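For release: 18 Nov 2023

**Two arms, a lot of bags, and a different sort of working day at Rirkberg**

I've been at Rirkberg long enough to remember when a press release meant faxing something. This one is about housekeeping, and about the robot arms that have been learning to do a small, dull part of it with us. We started the trial with Drara, who make the control software, in February, and I'm very pleased to say we're carrying on with it.

The job is plastic bags. We get through heaps of them in our furnished lets, and each one has to be picked up, pulled out and dealt with before a room can be handed over.

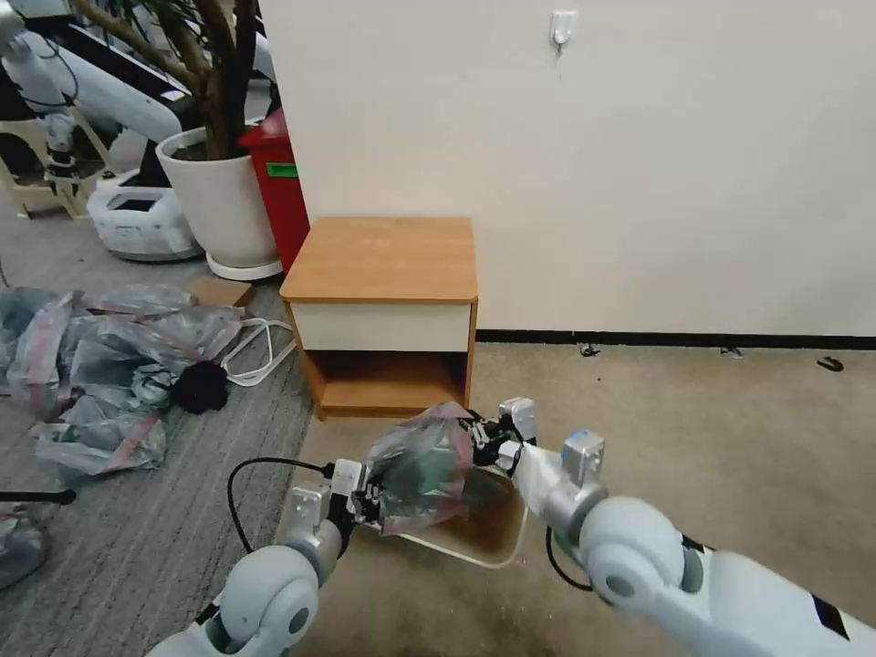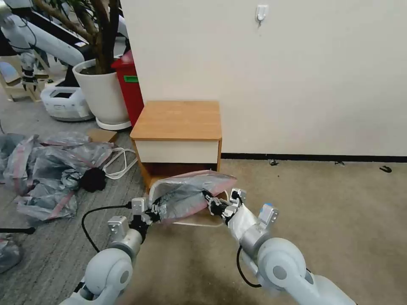 ## Why bags?

I asked the same thing! When we first sat down with Drara I had a list of jobs I thought a robot might take off our hands, and bags were nowhere near the top. Our room staff put them there. Bending down to the floor over and over is what they complained about most, more than the stairs and more than the beds.

A bag is also an awkward customer. It has no proper shape, it's thin, and you can see through it, so the software has a hard time telling where one bag stops and the next begins. Both arms have to take hold, one at each side, and keep hold without tearing anything. Drara tell me a cardboard box would have been a good deal easier (I believe them).

We run the practice in a corner set up much like one of our rooms, with a bedside cabinet, carpet and a big potted plant. Our own people wanted it that way. A clean bench would have looked smarter, but we don't let out clean benches.

## What changes for our people

Quite a bit, and some of it is still being worked out. We have 32 room staff, and every one of them keeps their job and their hours. I was asked to put that in writing before we began, so I'm putting it in writing again now.

So far 15 of them have done the training. It takes 90 minutes, on paid time, and covers starting the arms, stopping them, and what to do when a bag gets into a muddle. After that you can sign up for a supervising shift, where you set out the work and step in when you're needed. There's a small pay supplement for those shifts. Some people love them. A couple tried one and went straight back to the rooms - they missed the walking about, and that's fine with us.

The staff also keep a log of everything that goes wrong, and Drara get it every week. It had 474 entries the last time I looked. Plenty of them are very short and one or two are quite rude, but Drara have told us it's the most useful thing we send them.

## What comes next

The arms stay in the practice corner for now. They aren't going into occupied rooms, and I wouldn't want anyone booking with us to think otherwise. Next on the list are pillowcases, which the staff picked by a show of hands, and after that perhaps towels.

Our sister site at Sestano will start its own training once its staff have been over to see ours and had a go themselves.

## About us

Rirkberg looks after furnished lets and short stays, and is part of the Tarawneh group. Drara writes control software for two-armed robots.

If you'd like to visit or talk to one of the supervising staff, please get in touch through the Rirkberg press office. Weekday mornings are best, as the afternoons are when the rooms get turned round.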